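3.2. L'arbre du voisin : ce que les propriétaires déclarent et ce qu'ils font

Le choix d'un arbre d'ornement passe, dans la littérature horticole, pour une décision raisonnée. On y pèse le sol, l'exposition, la hauteur adulte, la distance aux fondations. Nos entretiens menés à Kurnambridge suggèrent une procédure plus expéditive : on regarde par-dessus la haie, puis on achète la même chose. Sur les 47 foyers interrogés, la plupart citent d'abord « l'adaptation au terrain » comme critère, et l'essence plantée se trouve néanmoins être celle de la parcelle contiguë, y compris lorsque le terrain en question est une argile compacte où le bouleau du voisin dépérit déjà sous les yeux de tous.

Ce mimétisme a été décrit par Cosgrove sous le nom de « contagion de clôture ». Le terme est un peu dramatique pour des pruniers pourpres, mais nous le conservons, faute d'avoir trouvé mieux en deux ans de réunions. Tamsin Cosgrove distinguait la contagion par admiration de la contagion par rivalité, la seconde se reconnaissant à ce que le sujet est systématiquement acheté un calibre au-dessus. Nos données confirment l'existence des deux formes et la difficulté de les faire avouer.

La pépinière Imwood, qui fournit l'essentiel du lotissement de Bunaneck, nous a ouvert ses carnets de commande. Les ventes de mars y forment des grappes d'une netteté presque gênante : une rue entière passe au magnolia, la suivante s'en tient au cerisier à fleurs, et la frontière entre les deux suit le tracé de la chaussée. Le personnel de vente connaît si bien le phénomène qu'il demande aux clients leur adresse avant de leur montrer le catalogue. 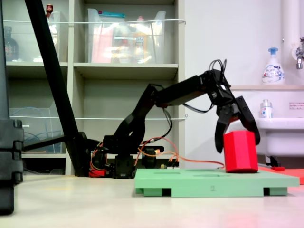
Figure 4

Reste la question de la hauteur. Les étiquettes annoncent la taille à 10 ans, information que les acheteurs lisent volontiers comme une taille définitive, l'arbre étant censé s'arrêter de lui-même à la date prévue. Zoila Puma, qui a conduit les entretiens de la rue Ifans, rapporte le cas d'un cèdre planté à deux mètres d'une véranda par un propriétaire convaincu que « le vendeur avait dit qu'il resterait raisonnable ». Le vendeur, interrogé à son tour, ne se souvient pas d'avoir prêté cette qualité à un cèdre.

Nous avons donc comparé, pour chaque foyer, la hauteur attendue et la hauteur adulte usuelle de l'essence. L'écart est faible pour les arbustes, modéré pour les fruitiers et franchement optimiste pour les conifères. Il ne diminue pas avec l'expérience du jardinier. Les répondants ayant déjà dû faire abattre un arbre trop grand sous-estiment le suivant dans la même proportion que les novices, avec davantage d'assurance toutefois et un vocabulaire botanique plus étendu.

Deux réserves s'imposent. Le lotissement est récent, les sols y ont été remaniés, et les haies mitoyennes sont encore assez basses pour qu'on surveille commodément le jardin d'à côté ; un quartier ancien donnerait sans doute des grappes moins régulières. Par ailleurs, les carnets d'Imwood ne distinguent pas les remplacements des premières plantations, de sorte qu'un même magnolia mort trois fois compte pour trois magnolias. La section 3.3 reprend l'analyse en écartant les commandes répétées à la même adresse.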